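Fórum da Associação de Utilizadores Flatier
Secção: Regulamentos e Procedimentos
Tópico: Prazo de garantia em equipamento recondicionado

Colleen Chan
Moderadora
Solicita-se aos associados que se pronunciem sobre a proposta de alteração ao artigo relativo à garantia dos computadores recondicionados vendidos pela loja Evton. O texto em vigor não distingue entre avaria de origem e desgaste. No último exercício foram registados 1.831 equipamentos vendidos e 464 pedidos de assistência. As contribuições serão aceites até ao final de novembro.

h_lauritsen
Manifesto concordância com a revisão, mas não com a redação apresentada. A expressão "uso normal" carece de definição e tem dado origem a decisões contraditórias do balcão de Ginden.

Guðlaug Damgaard
Discordo da colega. Uma definição fechada prejudicaria o comprador, que ficaria obrigado a demonstrar o tipo de utilização. Proponho que se mantenha a expressão e que o ónus da prova recaia sobre o vendedor.

h_lauritsen
O ónus da prova é matéria da lei geral e não compete ao regulamento interno alterá-lo. Mantenho a objeção.

hanyu.wan
Pergunto se a franquia de 200 euros se aplica também à substituição de fontes de alimentação. O anexo 2 é omisso.

Colleen Chan
Moderadora
A franquia aplica-se apenas a reparações pedidas fora do prazo. O anexo será corrigido nesse ponto.

Unnur Hjaltadóttir
Agradeço o esclarecimento. Subscrevo a proposta de Guðlaug Damgaard, com a ressalva de que as baterias devem constar de alínea própria.

h_lauritsen
Quanto às baterias, nada a opor. Enviarei redação alternativa para o restante articulado. 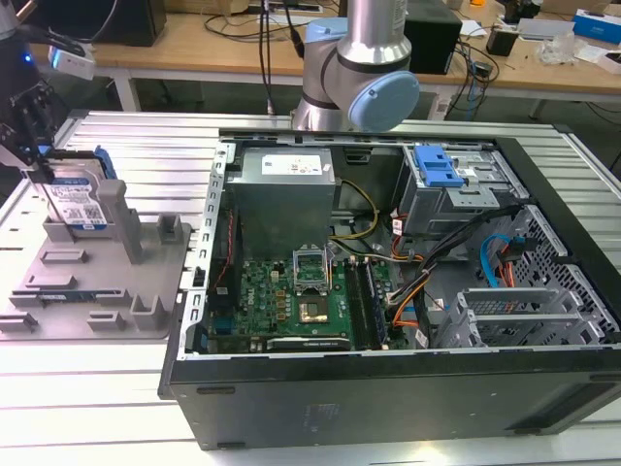
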